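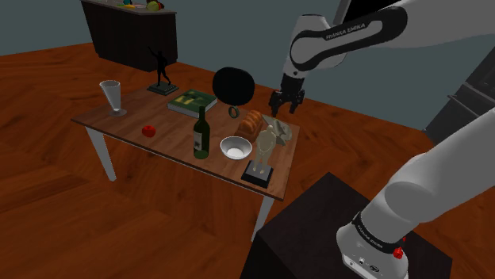
Ovico Releases Skurngate, a Set of Simulated Grasping Demonstrations for Cluttered Tables

RURKGATE, 10/15/18 – Ovico today released Skurngate, a collection of demonstrations recorded in simulation for training robot arms to handle household objects that stand close together. The first release holds 845 demonstrations and is available to research groups on request.

Each demonstration is one attempt by an operator to reach, grasp and move a named object on a crowded tabletop. The operator steers a simulated arm with a jointed gripper. The recording stores joint positions, finger positions, object poses and rendered views from 2 cameras, one covering the table and one looking down close to the gripper. All streams share a single clock and are sampled at 50 Hz.

Object sets mix simple shapes, such as bowls and bottles, with sculpted figurines that have thin limbs and uneven surfaces. The figurines were included after early trials in June, when a policy trained only on simple shapes placed its fingers poorly on anything with a fold or a narrow part.

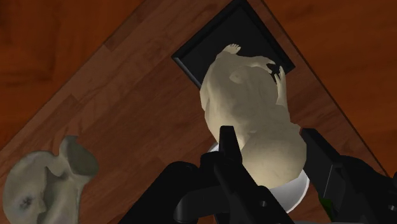 Close view from Skurngate: gripper fingers on either side of a cream-colored figurine.

"A learning system copies what it is shown, including the hesitation," said Tươi Sầm, who leads data collection at Ovico. "We keep slow approaches and second tries in the set, and we label them. Groups that want only clean runs can filter on that field."

Operators recorded more than 1000 attempts in total. Attempts were removed when the physics engine reported objects passing through each other or when a camera stream dropped frames. Failed grasps were kept – they carry a separate outcome label and are stored in the same format as the successful ones.

Object placement, table angle and lighting are set from a seed saved with each file, so any starting layout can be rebuilt. Playback and conversion are handled by Lại, a command-line tool included with the release.

"Most of the work went into the contact settings," said Sang Tôn, simulation engineer. "If the friction is wrong, the operator learns a grip that only exists in the simulator, and the policy learns it next."

About Ovico
Ovico develops simulation and data recording software for robot manipulation. The company is based in Rurkgate.

Access requests and press questions may be sent to the Ovico data office in Rurkgate.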